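From: Maksym Boiko
To: workplace-automation list
Date: 2019-12-17
Subject: Re: What happens with the people at the sorting table?

Lucrezia D'Amico wrote:

> Dear all,
> we are a canteen supplier and we will get our first arm for the
> tableware line in spring. The vendor showed us the cycle times and
> the safety papers, all fine. But my people ask me other things. Who
> will stand there? Who decides when it stops? Do they keep the same
> hours? I have no good answers. If somebody on this list has lived
> through this already, please write also the unpleasant parts.
> Lucrezia

Dear Lucrezia,

I work at Messina, in the returns hall, where we sort reusable tableware and small household goods before they go to washing and packing. We started with one arm in September last year. I was shift lead then and I am shift lead now, so I can tell you only what I see from the floor. The people in the office have perhaps a different story.

Before the arm, 11 of us worked at the tables on one shift. Now we are still 11 on the shift, but seven at the tables. Two are at the arm, and two went to inspection, where there was always too little time. No one lost the job. I must say also that two colleagues left in the first winter by their own wish and their places were filled from outside, with people who had worked with machines before. The older colleagues noticed this, and they were not happy about it.

The biggest change is what the day feels like. At the table your hands are busy and your head is free, you can talk. At the arm it is the opposite. You watch, you wait, you take away the piece it can not grasp, you confirm on the screen, you watch again. Rosalba Colombo, who has more years in the hall than I have, told me after her first week that she was more tired than from lifting crates. I did not believe her until I took a full shift there myself.

We made mistakes with the rotation. In the beginning the same two persons stayed at the arm the whole shift, for the reason that they had the training. This was bad for them and bad for the others, who began to call it "their machine". Now everybody changes after two hours, and everybody has had the training. It took until spring to arrange, and Gion Rüegg from planning had to fight for the training hours. Please put these hours in your plan from the start, it is much harder to ask later.

About your question who decides when it stops: with us, the person who stands there. This is written on one page and signed by the management. Before we had this page, people called me each time and waited, and the pieces collected in front of the arm. After we had it, the stops became shorter and there were a few more of them. I think this is correct.

There is also the matter of the camera at the wrist of the arm. It looks down at the table and at the pieces close to the gripper. Several colleagues were afraid it would be used to check how fast they work. We asked that everybody may see the pictures, and this helped more than any meeting. One from our table, with a red piece and a green one near the fingers:
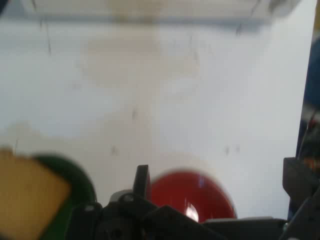 What I would ask the vendor

1. Who may look at the camera pictures, and how long are they kept? We agreed on 11 days. Ask for it on paper.

2. What counts as a "human intervention" in the report? In our first report, 183 interventions in one month looked like 183 mistakes of the operators. In truth most of them were pieces pushed together, or light reflecting on something shiny. Ettore Fabbri, who keeps our reports, changed the column name to "help given" and the discussion became calmer the same day.

3. Which pieces will it not take? Our vendor had a list of 763 article types that work. The list of the ones that do not work we had to write ourselves, during the shifts. It hangs now beside the screen and it is still growing.

4. Is there a chair? I am serious. The station was delivered for a standing person, and two hours of standing still is worse than walking.

About the hours: they stayed the same with us, but the break did not. Before, the whole shift went for coffee together. Now one must stay with the arm or switch it off, and for some months the management did not like to see it switched off. We lost something there. Since summer it is off during the long break and we sit together again.

If you want, I can send you our one page about stopping and the rotation plan. They are in Italian and German, the English one is only half finished — I was translating it in the evenings. I would also be glad to hear from others, especially if somebody has a solution for the night shift, where we are fewer and the rotation does not work well.

With kind regards,
Maksym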